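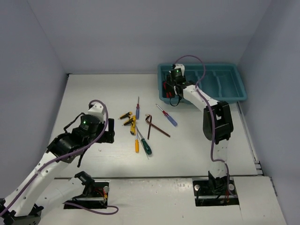

Purple cable keeps working loose on the right arm, how are you all routing yours?

benchmoss
Hi everybody, long post, sorry in advance. I look after a two-arm cell, white box, arms set down into cutouts at the front of the table, teal divided tray in the back right corner. The job is sorting hand tools into the tray. We run the purple cable along the outside of each arm with a big lazy arc at the top, and on the right arm the connector has backed itself out 4 times since May. It always seems to go when the arm is stretched out to the tray. The left one has never given me a minute of trouble, bless it. Would you shorten the arc, or add more slack?

Fullura_fan
More slack! I know it looks messy, but the right arm has the long reach in your layout, so that cable gets worked the hardest. I'd give it another 12 cm and put a soft tie just below the elbow so the pull lands on the tie and the plug gets left alone.

stevar_steve
Going to disagree with my friend up there (hi!). That arc already stands well above the tray, and a bigger one will sooner or later flop over and catch on something. I'd leave the length alone and move the tie point. Also, look at the black cable by the gripper. Yours hangs in a loop right over the front lip of the tray, and I'd worry about that one long before the purple one. Ours snagged on a lip like that and we lost a whole afternoon to it.

benchmoss
Oh gosh, I had stopped seeing that loop entirely. Could I slide the tray toward the middle instead? The right half barely gets used anyway, the arm can't get to it comfortably.

stevar_steve
You could, but then you're teaching every tray position over again. Ours has 18 of them and I would not wish that on anyone before lunch.

Lempi Leinonen
Both of you have a point about slack, I think, but please check the base first. On our cell at Drandness the purple cable got the blame for weeks, and the real trouble was a mounting screw beside the right base that had backed off a hair, so the whole arm rocked at full reach. Power down, take hold of the arm low, and try to wiggle it. While you're there, look over the red and orange wires in the cutout for rubbing. Our count was 2,695 cycles when I finally snugged that screw, and the plug has stayed put ever since.

Fullura_fan
Ooh, good one. I'd still add the slack, though :)

benchmoss
Thank you all so much, you're a lovely bunch. I'll do the wiggle test first thing in the morning, then tie up the black loop, and only then argue with myself about the purple one. Lempi, did you use threadlocker on that screw or just tighten it?

Lempi Leinonen
A tiny drop of the removable kind. Let it sit overnight before you run.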